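I have put away groceries every Thursday for most of my adult life and I still resent it. You'd think it would be nothing! Bag on the counter, fruit in the bowl, cans in the cupboard, done. But there's always the moment where I'm holding a cucumber and a carton of eggs and the fridge door is swinging shut on my hip, and I think, surely a machine should be doing this by now.

So I've been keeping a sort of running scorecard on this blog (longtime readers will remember the dishwasher post, which got 74 comments, most of them about which way the forks go). The question is always the same: can a robot do this chore yet, in a regular house, without somebody standing over it? The dishwasher got a "sort of." Folding towels got a "slowly." This month it's putting the fruit away.

I picked fruit on purpose. A can is easy to love if you're a machine – same shape every time, hard sides, doesn't care how tightly you squeeze. Fruit is the opposite. No two bananas curve the same way. Apples roll. A ripe mango will take a thumbprint from a careless cashier, never mind a motor. And you can't just tell the thing "grab it in the middle," because the middle of a banana and the middle of an apple are very different problems.
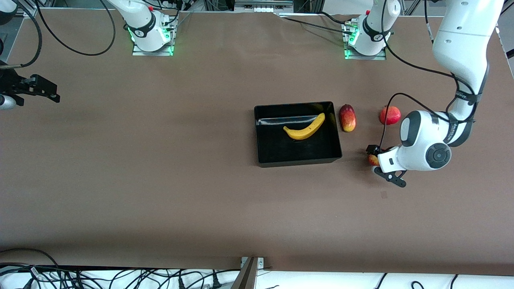 **Kauko Partanen**
*Writer and reluctant tidier, Stukirstead*

Two arms, one tray, and a grocery list my four-year-old nephew could handle. The banana is in the tray, one of the apples is between the fingers, and there's still a mango and another apple to go. I find it very easy to get impatient looking at something like this. My hand has already done it in my head, all of it, twice.

But try it with a pair of kitchen tongs. I mean it, go and do it, I'll wait. I spent an evening at my own table moving fruit into a roasting pan with the long salad tongs, and it was humbling. The apple was the worst. With only two fingers you have to meet it squarely across its widest part, and if you come in a bit high it squirts out and heads for the floor. The mango I could only manage across the narrow way. The banana was all right as long as I didn't care where it landed. And I have eyes and a lifetime of practice, and I still bruised an apple (made into sauce, no harm done).

My neighbor, who worked the packing line at Soylu for years before she moved out to Trusthorpe, was not impressed by my tong story. She says her shift once put through 3,473 trays before the evening break, and she'd like to see a robot keep up with that while the line supervisor is yelling. Fair! Speed is where I think these things still lose badly. If my groceries take until bedtime I haven't saved myself anything, I've just got a busy counter.

The other thing is the space. A nice clear tabletop is a lovely place to work, and I would also do great work on one. My counter has a toaster, yesterday's mail, a plant that's on its way out and usually a cat. Whatever puts my fruit away has to work around all of that, plus me reaching over for a glass of water. And it has to know that the bag of lemons goes in the fridge door and the onions go in the hall closet, for reasons that predate my living here.

Then there's money. I don't know what a setup with two arms would cost me and I'm a little scared to ask. My limit for not putting away fruit is 200 dollars, once, and I'd want it to do the cans too.

So, the score. Picking up fruit and setting it in a tray, on a clear table: I'm giving that a "yes, with patience." Putting away my shopping, in my kitchen: "not yet." I'd move it up a notch if somebody showed me a bunch of grapes being handled without losing any, because I can't do that one myself.

Next month is socks. I've been saving up the odd ones since February and the basket is getting ridiculous. If you have a chore you'd like on the scorecard, put it in the comments, and no more forks please, I've read them all.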